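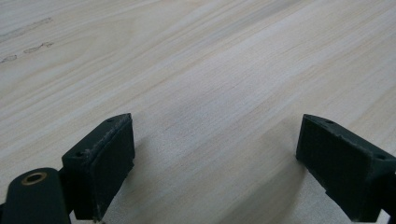

For most of November I had a bug that I was completely convinced lived in software, and I want to write it up while I still have the notes, because I learned more from this one than from anything that worked first time!

Some background for anyone new to the blog. I build hand-held grippers. You squeeze a handle, two fingers close, a camera looks down over the fingers and a little logger writes down how far open they are. You then do ordinary chores with the thing, over and over, and the recordings are used to teach a robot arm that has the same fingers on the end of it. The current one is called Livham (all my builds are named after places on a map I drew when I was eleven, please don't ask for the map). Before it came Drorasbridge, which was heavier and had a trigger that pinched.

Livham is printed in dark green, with a dark pad on the inside face of each finger, brass inserts where things need to be screwed and unscrewed a lot, and two screw holes in the top of each finger. I really like it. It fits my hand, it fits Johanna's hand, and up to the beginning of November it had recorded 520 demonstrations without a complaint.

## What went wrong

The arm began dropping pencils.

It didn't drop all of them, and it never dropped the big stuff. Mugs were fine, sponges were fine, the wooden spoon was fine. But give it a pencil, a chopstick or a thin marker and it would go down beautifully, line up beautifully, close, lift, and come up with air. Sometimes the pencil came along for a few inches and then slid out and rolled off the bench. Johanna Holzer, who shares the workshop with me and has a lot more patience, logged one afternoon of it: 17 failed picks, all of them on thin objects.

The nasty one came two evenings later. I'd moved on to a thin screwdriver, the arm got hold of it this time, carried it across the bench, and let go of it at shoulder height. It landed point down next to my shoe. I wasn't wearing anything sensible on my feet. More about that further down, and yes, I've changed how I do things.

## Where I looked first (wrong)

I'm a software person who fell into hardware, so naturally I went to the software. In order:

1. Retrained from the same data with a different seed. Same drops.
2. Checked the time offset between camera and width logger. It was off by 14 milliseconds, which I fixed, and felt extremely clever about for one evening. Same drops.
3. Turned up the closing force on the arm. The thick objects got squashed a bit more. Same drops on the thin ones.
4. Threw out every demonstration I thought looked sloppy. The drops got slightly worse!

Number 4 should have told me something. The recordings I had called sloppy were the ones where the person holding the gripper had fumbled, re-gripped and squeezed really hard. Those were the good ones. I was deleting the only examples in which somebody had noticed the problem and worked around it by hand.

## Remo asks a question

I'd posted a grumble on the build forum, and Remo Frei, who makes grippers out of much nicer materials than I do, wrote back with one line: "What does your logger say when the fingers are touching?"

Zero, I typed. Then I thought I'd better go and check.

It said zero. Lovely. Then I did it again while holding the fingers up to the lamp, and saw light between the pads. The logger said zero and there was a gap I could slide a business card into. I put a second card in. Still zero. Two cards and a receipt, and *then* it started reading something other than zero.

I sat down on the floor for a bit.

## The real cause

There are two things here, and they stacked.

**The pads.** The surface on my pads is slightly fuzzy, and after enough picks it packs down and starts to fray where it meets the top rim of the finger. I knew that. What I hadn't done was think about what it means for the width. Each pad had lost a little thickness, so with the mechanism fully closed against its stop, the pad faces no longer met. On a mug you'd never notice. On a pencil it's most of your grip.

**The zero.** My logger sets its own zero at startup by asking you to close the gripper and then taking whatever it finds. I wrote that routine in a hurry for Drorasbridge and copied it over. It has no idea whether the pads are touching. It takes "the mechanism has stopped moving" and calls it "closed", so the wear was calibrated away every single morning, very neatly, by me.

So the recordings said: approach pencil, close to zero, lift. The arm had fresh pads of its own at first, and did exactly that, and it worked. Then the arm's pads wore too, and its zero drifted the same way, and now "close to zero" left the pencil hanging by its paint. The software had been doing precisely what the data asked for the entire time. I owe it an apology.

And the screwdriver? It has a tapered shaft. The pads had caught the thicker part, and the weight of the handle walked it down to the thin part on the way across the bench. Once you've seen the gap it's completely obvious, and I'd been standing next to it for three weeks.

## The fix

I tried a few things. Thicker pads worked for a day, and then I worried about being back in the same place by spring. A spring-loaded pad was Johanna's idea and I still want to build it, but it needs a new finger and I've got a pile of the old ones.

What's in Livham now:

- The hard stop is further in, so the pads press into each other before the mechanism runs out of travel. There's a bit of squish when it's closed. Squish is good!
- The logger no longer zeroes on the stop. It zeroes on a steel gauge block held between the pads, and the known width of the block gets subtracted.
- If the block reading has moved more than a set amount from the day the pads were fitted, the logger refuses to record and tells you to change them. It used to be a warning. I ignored the warning during testing, so it's a refusal.
- Pads are now glued to a thin backing plate and the plate is screwed on, so changing them is a few minutes with a hex key. Before, I was scraping glue with a razor blade, and you can guess how often I volunteered for that.

The new pads come from a sheet of material called Danzer, which Remo mailed me an offcut of. It's a touch firmer than what I had and so far the edge is holding together better. I haven't run it long enough to promise anything.

After the change I ran the thin-object set again on the arm with new pads and the old model, no retraining at all. It picked up the pencil. It picked up the chopstick. It picked up the marker, dropped it once because I had left the cap loose (the cap stayed in the gripper, so I'm counting that as a win), and picked it up again. I may have shouted. Johanna came in to see what had broken.

## The safety part

I want to be plain about this. I run a small arm, it isn't strong, and I'd gotten casual with it. A small arm that can't hurt you by pushing can still throw or drop something that can. My rules since the screwdriver:

- Nothing with a point or an edge goes in the gripper until the same shape without a point has been carried across the bench and back.
- The carry height is limited in the controller. There was never any need to go up to my shoulder to move something sideways. The arm did it because I tend to lift high when I demonstrate, and it copied me.
- There's a lip on the front of the bench now. Things that roll stay up there.
- Closed shoes. I know.
- The stop button is on my side of the bench, within reach of where I stand. It used to be next to the keyboard, where I never am when anything interesting happens.

The height limit has had a nice side effect, by the way. Moves are shorter, so the arm is quicker and the recordings I make to match are less tiring on the wrist.

## What I'm doing with the old recordings

I went back and forth on this. The widths are wrong by an amount that grew over time, and I don't know the exact curve. But I do have the video, and the pads are visible in it, and every session begins with the fingers closed. So I can measure the gap in the picture at the start of each session and shift the whole session's widths by that much. Johanna wrote a little script for it and has been through almost half of them. It isn't perfect, because the pads are dark and so is the gap, and on some sessions you're guessing where one ends and the other begins. Those I'll simply record again.

If you've built from my files, please do the card test before your next session. Close the gripper, hold it up to a lamp, look between the pads. If light comes through, take the new stop and the new zeroing routine; both are in the Livham folder, and the stop will fit Drorasbridge too if you file down one corner. The old routine is still there under its old name so that nobody's setup breaks overnight, but it prints a rude message now.

Brilimthorpe is next on the bench. It'll have the spring-loaded pads if I can get the geometry to behave, and a small window in the side of the finger so you can see how worn the pad is without taking anything apart. First print of the finger came off the bed this morning with the window on the wrong side. Second one's going now!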